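Quick one, the writing-up is eating my evenings

4 min read

19 July 2020

So the retry thing works. Mostly. Better than I thought in March, when I nearly binned it.

Short version for anyone new: the policy looks through the wrist camera and nothing else. No overhead view, no object poses handed over by the simulator. All in sim for now, house-type rooms, lots of furniture. The old version picked a grasp once and commited to it. The new one (Skarko, don't ask about the name) scores its own view every few steps, and if the score drops it backs off and has another go.

3,588 episodes over the last run. Left the desktop on and went to bed. 44 of them crashed outright, physics blowing up, so those are out and I'm not counting them as failures. Might be generous of me. Will put both numbers in the write-up.

Drawers are the hard bit. A thin thing on a dark drawer floor, the front panel on one side, the side wall on the other, and the fingers have to go down between them without clipping either. The housing hides half of what you're reaching for too. 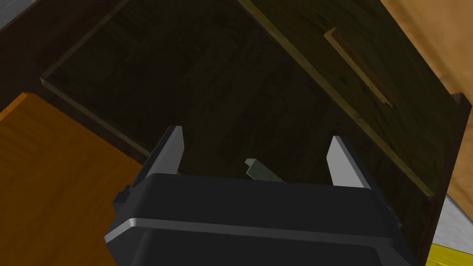 Fotini Sarantis read the draft and said the score is just learning "how much of the object can I see", which is fair and a bit annoying. Tested it. Froze the score network, shuffled the crops, ran 148 of the drawer episodes again. Success fell but not to the old level. So some of it is visibility and some of it is something else – no idea what yet. Could be edge direction. Could be luck, to be fair, need more seeds.

Other thing she asked – does it only work for stuff lying flat? No. Upright things on walls are in the same set and I'd half forgotten them. Picture frames, mainly. Different problem altogether, thin edge, big flat face, busy textures. I expected the tiles to confuse the depth guess and they do a bit, when the angle is steep. 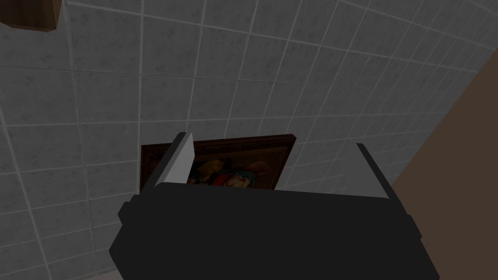
Numbers by category are in a spreadsheet that's too ugly to share. 31 categories, some with hardly any episodes in them, so please don't quote the small ones back at me.

What I'd change. The back-off distance is fixed and it shouldn't be. In a drawer you want to go straight up, on a wall you want to come straight out, and right now it does the same move for both becuase I wrote it in a hurry. Also the score threshold is hand tuned. Sorry.

Next is swapping the Fludex planner out for something that doesn't fall over near joint limits. Then a clean rerun, more seeds, both crash numbers. Code goes up after that – if I say a date I'll miss it.

Comments are open, be nice about the spreadsheet

Contact | © 2020 Mivasari notes | Back to top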